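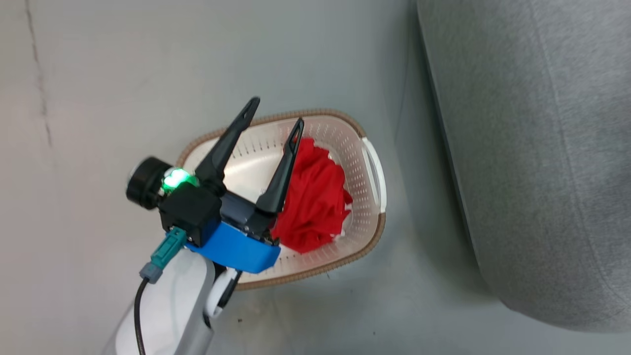 羊毛衣物怎么洗、怎么晾、怎么收,是大家写信来问得最多的事情,每年一到换季,信箱就满满当当的,所以我们索性把这些年回过的信整理了一遍,放在同一页上,您慢慢翻,想到什么就看什么。要动手洗之前,建议您先准备一个宽口的篮子,像这样椭圆形的洗衣篮就很合适,放在脚边的地上,把准备手洗的毛衣、围巾和袜子单独收在里面,别跟牛仔裤、毛巾混在一块儿。我自己有一回就是没分开,一件穿了好多年的开衫跟着一堆床单进了机器,拿出来给邻居家五岁的小姑娘穿刚刚好,到现在说起来还心疼。本页最近一次更新是5/23/25,之后如果有补充,会直接写进相应的问题里。

你们是什么店?

我们叫Fulen,是Storkotdale镇上的一家毛线和毛衣店,门面不大,前面卖线和成衣,后面一间做修补和清洗。店里常年有四个人:Liis Grīnberga管清洗,Uldis Ķēniņš管修补,Ojārs Siliņa管染色和进货,我管写信、接电话,还有您正在看的这一页。您打电话来多半是我接,要是我讲得太久了,您尽管打断我,家里人都是这么办的。

毛衣多久洗一次才对?

比您想的要少得多。贴身穿的薄毛衣,穿个五六回洗一次就可以了;里面还穿着衬衫或者棉T恤的厚毛衣,一个冬天洗一两次足够。平时脱下来,抖一抖,摊在椅背上让它透一夜的气,第二天味道就散得差不多了。下雨天或者有雾的清晨,把毛衣拿到阳台有遮挡的地方挂一会儿,也很好,羊毛喜欢一点潮气。领口和袖口要是脏了,用湿布蘸一点点洗液轻轻按几下,再用清水按一按,不用整件下水。

当然了,要是沾了汤汁,或者小朋友吃完橘子往您怀里一扑,那就别等了,当天处理最好。

到底能不能用洗衣机?

先看衣服里面的水洗标。标着可以机洗的,就选羊毛程序,放进洗衣袋,机器里不要塞满。标着只能手洗的,请您相信它。没有标的,比如自家长辈织的,一律当作手洗来对待。

有几位客人来信说,自己家的机器羊毛程序洗了好几年都没出过事。这我完全相信,各家的机器脾气不同,有的温柔得很,有的滚起来像在打年糕。如果您的机器您信得过,那就照旧。如果是刚搬了家、换了新机器,头一回请拿一双旧羊毛袜子试试。

手洗的水要多热?

Liis用的是29度,她在水槽边挂着一支温度计,每一盆都要量,谁劝也没用。在家里不必这么讲究,手伸进去觉得不凉也不热就行。更要紧的是前后的水温保持一致,洗的水和漂的水别一盆温一盆冰,毛衣缩水很多时候就是在漂洗那一步缩的。

洗液放多少?用哪一种?

一盆水放一小瓶盖,宁少勿多。我们店里用的是Gelico的羊毛洗液,味道淡,漂两遍就干净了。您家里如果有别的羊毛专用洗液,继续用完就好,不必为了我们特地去买。婴儿洗发水应急也可以,有位老客人用了一辈子,她的毛衣件件都软和。

请不要用的有:普通洗衣粉、带酶的洗衣液、漂白剂,还有肥皂片。肥皂片我小时候家里倒是常用,漂起来没完没了,现在有更好的东西了,就让它退休吧。

能不能请你们把手洗的步骤从头到尾讲一遍?

好的,我尽量讲慢一点。

先把毛衣翻到里面朝外,扣子扣好,口袋掏干净(纸巾!一定要看看有没有纸巾)。盆里先放水,再放洗液,用手搅匀,然后才放衣服。

把毛衣按到水下面,让它吃透水,泡十分钟。泡的时候可以去烧壶水喝杯茶,别在旁边揉它。泡好以后,用手掌轻轻地压,压下去,松开,再压下去,像揉一块很软的面团那样,但是不要搓,也不要拧。

倒水的时候用手托着衣服,推到盆的一边,不要提着肩膀拎起来,湿毛衣很沉,一拎就长了。换两遍清水,每一遍也是轻轻压。第二遍的水看着清了就可以停,要是还有泡沫,就再来一遍。

最后把水压出来,铺一条干的大毛巾,毛衣平放上去,连毛巾一起卷成卷儿,从一头按到另一头。我家那位喜欢光着脚在上面踩,效果也不错,就是样子不大雅观。

怎么晾才不变形?

平铺。随便铺在什么上面都行,晾衣网、干毛巾、反扣过来的旧纱窗都可以,只要下面能透气。铺好以后把袖子摆正,下摆拉齐,罗纹的地方往中间拢一拢,它干了就是您摆的样子。隔半天翻一次面。

不要放在暖气片上,也不要放在大太阳底下。白色的羊毛晒久了会发黄,深色的会褪,肩膀那一块尤其明显。厚毛衣在冬天要晾两三天,急不得。有位客人Aigars Mägi来信说,他把毛衣铺在衣柜顶上晾,忘记了,到春天才想起来,毛衣倒是完好无损,就是落了一层灰,又得重新洗。

已经缩水了,还有救吗?

要看缩到什么程度。如果只是紧了一点儿,摸起来还有弹性,能看得清一针一针的纹路,那还有希望:温水里加一点护发素,泡半个小时,压干,平铺,趁湿一点一点往外抻,抻到原来的尺寸,用不生锈的珠针别住,等它干透。一次不够可以再来一次。

如果已经变得又厚又硬,纹路都糊在一起了,那是毡化了,回不去的。这时候别扔,剪开来可以做杯垫、鞋垫、热水袋套子,边上不会脱线,做起来很省心。八月份我们每年都办一个下午的旧毛衣改造,您可以带着那件缩了的来,剪刀和针我们准备,茶水和点心也有。

起球是不是说明毛线质量不好?

这个问题我每次回信都忍不住多写几行。起球跟质量有点关系,可是关系没有那么大。越软越短的纤维越容易起球,很多很贵的羊绒也一样起。新毛衣头几个月会起得多一些,把浮在表面的短毛去掉几回以后,慢慢就少了。

去球的时候把衣服平铺在桌上,用去球梳顺着一个方向轻轻刮。电动的去球器也能用,刀头别压得太紧,腋下和袖肘那里要特别小心,那儿的毛线本来就磨薄了。千万别用手揪,一揪就带出更多的毛来。

买了新的羊毛衫,觉得扎怎么办?

先洗一次再说。很多毛线出厂的时候带着一点纺纱用的油,洗掉以后会软不少,织物也会蓬开。洗完还是扎,就在里面穿一件薄的长袖。有些传统的品种本来就偏粗,做外套穿极好,防风,耐磨,贴着脖子就不行了。

来店里挑的时候,您可以把线团在下巴底下贴一会儿,那儿比手上敏感得多。Ojārs有时候会看见一排客人都仰着脖子站在货架前面,他说这是店里一年到头最好看的风景。

怎么防蛀虫?

洗干净再收,这一条比什么都管用。蛀虫喜欢有汗、有油、有食物渍的地方,所以换季之前哪怕只穿过一次的毛衣,也请您洗过、干透了再放进柜子。

收的时候叠起来,不要挂。放进能封口的棉布袋或者带盖的箱子里,夏天中间拿出来抖一次,看一眼。雪松木块和薰衣草包都可以放,味道淡了就换新的,雪松木可以用砂纸磨一磨表面,又香起来了。

要是已经发现了小洞,先别慌,把整个柜子清空,吸尘,角落和抽屉缝都吸到,每件衣服装进密封袋放冷冻室,放一个星期,拿出来回温一天,再冻一个星期。我们收到的毛衣如果有这种迹象,也是先进冷冻柜,之后才进修补间,所以这一类活儿会多等两个星期,请您多担待。

小洞能补吗?会不会看得出来?

能补。至于看不看得出来,就看您想要哪一种。Uldis可以用同色的线照着原来的针法把洞织回去,平针的衣服补完以后,得凑得很近才找得到。也可以故意用别的颜色补,补成一小片格子或者一朵小花,近来不少年轻的客人专门要这种。

请您注意两件事:洞越小越好补,所以发现了就早点送来,先用一枚别针把周围松开的线圈固定住;家里如果还留着当时的余线,请一起带来,哪怕只有一小团,颜色总比我们另配的要准。

送洗和修补怎么收费?

清洗一件普通大小的毛衣是31欧元,包括手洗、平晾、去球和小线头的整理。毯子和大衣另外算,要先看过才能报价。单件干重超过2000克的,我们的水槽放不下,只好请您另找地方,实在抱歉。

修补按洞的大小和针法来报价,Uldis看过以后会打电话给您,您点头了他才动手。您要是觉得不值得补,我们就原样还给您,不收钱。

一般要等多久?

清洗大约一个星期,天气潮湿的时候会再拖两三天。修补在秋天最忙,十月、十一月送来的,有可能要到年底才能取。所以我总是劝大家春天就送来,趁着不穿的时候慢慢补,可是一到春天大家都去种花了,谁也想不起毛衣来,我自己也是一样的。

我住得远,可以邮寄吗?

可以。请把衣服装在纸袋或者布袋里,再放进纸箱,里面附一张纸条,写上您的名字、电话、要洗还是要补、洞在什么位置。洞的旁边系一根颜色鲜艳的线最好,我们有时候举着一件深蓝色的毛衣在窗口找半天,也找不着信里说的那个洞。寄来的运费由您付,寄回去的写在账单里。

最远的一件是Masaru Ogura先生寄来的,是他祖母织的背心,修了两回,现在每年都会收到他的明信片,我们都贴在收银台后面的墙上。

可以学着自己补吗?

当然可以,我们很欢迎。冬天每个月有一晚的修补课,一张长桌,坐满为止,带上您想补的衣服就行。课上用的教材是Uldis自己写的一本小册子,叫《Stubbs》,薄薄的一本,里面是他这些年补过的毛衣里挑出来的例子。他的登记簿上到现在已经有超过800件了。小册子在柜台有卖,修补课的学员可以借来看。

从来没拿过针的人也能来。头一晚大家都只补一块小样片,补歪了也不要紧,拆了重来就是,毛线很耐得住折腾。

羊毛袜子也要这么费事吗?

不用不用。羊毛袜子结实得多,大部分线里加了一点尼龙,装进洗衣袋,羊毛程序洗就行,夹着脚尖那一头晾起来。后跟薄了的时候趁早加固,等破了再补就要多费一倍的工夫。手织的、全羊毛的袜子还是请您手洗,三五双一起洗,也花不了多少时间。

我的问题这里没有写,该问谁?

写信或者打电话都可以,星期一店里休息。写信的时候如果能说一说毛衣是什么时候买的、洗过没有、水洗标上写了什么,我们就能答得准一些。说不清楚也没关系,直接拿来店里,放在柜台上,大家一起看看。回信一般两三天,赶上换季会慢一些,但每一封都会回的。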